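Bench notebook — dye vat and bath log
December 29, 2025

Cold in the shop, radiator took until lunch. Vat room fine, the heat mats did their job over the break.

State of things on arrival:
Vat 1 (the big indigo) had a coppery skin on top and green-yellow underneath when I pushed the skin aside. Smell right. pH strip between 10 and 11, I am calling it good. Vat 2 blue all the way down, no skin, smells of nothing. Out of reduction. Left it alone until vat 1 was sorted.

Dindo, if you read this before I see you: the lid on vat 2 was on crooked. Not blaming, could have been me before the break. But that is how the air gets in. Both lids get the brick from now on.

Vat 1 work

Imley order first. Cotton gauze, scoured in August and bagged dry, so I wetted it out again overnight in plain water. Weighed before wetting: 445 g for the first lot, 403 g for the second. Second lot is short a piece, see the bag label, Jitendra took it for the rust test and wrote it down like a good person.

First lot dips:
dip 1 — five min, came out a nice acid green, turned in the air fast
dip 2 — five min, aired fifteen
dip 3 — same
dip 4 — same, but I could see a paler stripe along one fold so I opened everything out on the line and turned it end for end before going back in
dip 5 — stripe mostly gone

Stopped there. Imley wants the mid blue, the one stapled on the inside cover of the old notebook, and indigo always dries lighter than you think. I have overshot that shade both ways. Held wet against the swatch it looked two steps too dark, which last time was correct.

Second lot I did only four dips and then the vat started going slow. Green took longer to turn, the color on the cloth was a bit grey. Rested the vat an hour with the lid on. Went back for dip 5 and it was better but not as clean as lot one. I'll see them dry side by side before I decide. If lot two needs a sixth dip it gets it tomorow when the vat has slept.

Rinse: cold, three changes, then a long soak with a splash of vinegar, then one more cold. Water was still running faintly blue at the third change for lot two and clear for lot one. That fits with the grey look, loose pigment sitting on top of the fibers. Too much stirring on my part, probably. I was talking.

Vat 2, trying to bring it back

Warmed it to 45 C on the mat, slow. Checked pH, it had dropped to 9. Lime in, a heaped spoon slaked in a jar of warm water first, poured down the side. Waited. Then fructose, same again. Stirred in one direction, drew the bubbles to the middle, lid on, brick on.

After an hour: still blue but the edges going teal.
After two: teal, few streaks of skin.
After three: green under the skin. Test strip of cotton went in for two min, came out green, turned a light clear blue.

So it lives. Not strong. I think it is low on indigo as well as having been out of reduction, we ran the Dronura scarves through it for most of the autumn and never fed it. To do: make up stock and feed it, small amounts, and no dyeing in it until the skin comes up by itself in the morning.

Sediment in vat 2 is deep. I poked down with the dowel and hit mud well before the floor of the thing. Dips have been dragging in it, explains the speckle on the last three scarves. Needs either decanting off or the hoop and net put in to keep cloth out of the mud. Net is the easy one. We have a net somewhere. Dindo?

Madder, small pots

While vat 2 sat I ran the madder strips. Question from before the break was whether the new batch of root from Salazar really goes browner than the old or whether I cooked it too hot. Answer so far: I cooked it too hot. Mostly.

Set up: wool strips, all alum mordanted from one bath, same day, stored damp in the fridge.

Pot A, old root, held under 60 C for the whole hour — orange red, the good one
Pot B, new root, same temp — orange red, maybe a hair more orange
Pot C, new root, let it climb to a simmer at the end — brick, going brown
Pot D, new root, under 60, pinch of chalk in the water — real red. Best of the lot by a distance

So chalk. Our water has got soft or it was always soft and I never noticed. Jitendra says the building changed supply, he may be right, he remembers that sort of thing. I want to repeat D with the old root before I tell anyone that the chalk is the whole story. Did not have enough old root left to do it today, there's a handful in the jar and I want to keep it for a reference.

Thermometer note: the glass one and the probe disagree by 4 degrees at 60. Probe reads low. Which means every "60" from the autumn was more like 64, and that would be enough to start the brown. Annoying. Ice water check: glass says 0, probe says minus 3. So it is the probe. Tape on the probe now saying READS LOW. Please do not take the tape off, it is not litter.

Strips are pinned on the board by the window, A to D left to right, half of each strip covered with card for the light test. Leave them till the end of the month after next and then look.

Mordant bath

Remade the alum. Old one had crystals on the bottom and something floating. Weighed out for 900 g of wool at 15 percent, so 135 g alum, dissolved in boiling water in the jug first then into the pot. Cream of tartar at half that again, 5 percent, 45 g. Brought the wool up slow, an hour to get to 85, an hour there, left to cool in the pot overnight. Will rinse tomorrow.

8 skeins in there. Tied all of them in figure eights in three places after what happened with the last lot. Took forever. Worth it I hope.

Iron pot is separate and STAYS separate. Found the iron spoon in the alum drawer again. One spoon of iron ruins a yellow, I've lost a whole weld bath that way. Red handle = iron. Everything else = not iron. I have painted the handle again, second coat drying on the sill.

Potent order, where we are

They want a set of greens, weld over indigo, on the linen. I did yellow first last time and dipped after, and the vat took some of the yellow off. Trying blue first this time, then mordant, then weld. Slower, but linen is slow anyway.

Blue base done before the break, three values, light mid dark. Looked at them again today in daylight and the dark is too dark to take yellow and still read as green, it'll go to a kind of petrol color. Might be nice. Might not be what they asked for. Asked Jitendra, he said send it as an extra, so send it as an extra.

Weld: 445 will not do it, need to order. (That is grams of dried tops, what's left in the sack after I picked the stems out.) Weld likes chalk too so after the madder result I'm putting chalk in everything that isn't walnut.

Linen scour was not good enough, by the way. Water beads on two of the dark pieces. Took them out and they go back in the pot with soda ash, long boil, before any mordant. Should have been caught in August when we did the whole bolt. Bead test on every piece from now on, one drop, count to five, if it's still sitting there the piece goes back.

Odds and ends

Scale battery dead, changed.
Gloves: only mediums left. My hands are blue.
The drain in the long sink is slow, ran hot water and soda through it, a bit better. Someone has been pouring the lime sediment down. It sets. Sediment goes in the bucket, bucket goes outside to dry.
Walnut hulls in the back tub are ready, smell like it anyway. Strain before it gets too thick.
pH strips down to half a roll. Order with the weld.
Shelf label for the cochineal has faded, rewrite.

Tomorrow
lot two, sixth dip if needed
rinse the alum wool, do not let it dry out
feed vat 2
repeat pot D if anyone finds old root
reboil the two linens
look for the net
tell Dindo about the net

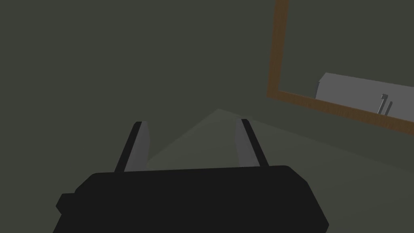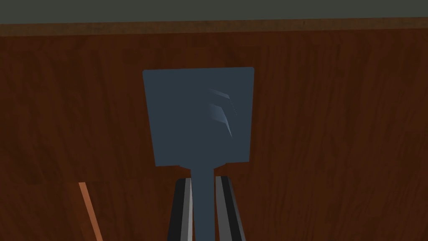
7 min read

Later, before locking up. Lot one is dry enough to judge and it's on the swatch, or near enough that I'd send it. Lot two is a shade under and the grey has gone off it after the vinegar soak, so one more dip and it should match. Pulled a loose thread from each and taped them in on the facing page with the date.

Vat 1 pH again before lid: still good. Gave it a small spoon of fructose for the night, nothing else. Skin was coming back already at the edges.

Vat 2 has a proper skin on half the surface now. Didn't stir it. Brick on.

Pot D strip dried down even redder than wet, which I did not expect from that wool. Want to try it on the gauze scraps next, cotton will need the tannin step first and I have no oak gall made up. Write that on the order too: weld, strips, gloves in large, galls.

Heat mats left on low, both. Window by the board shut.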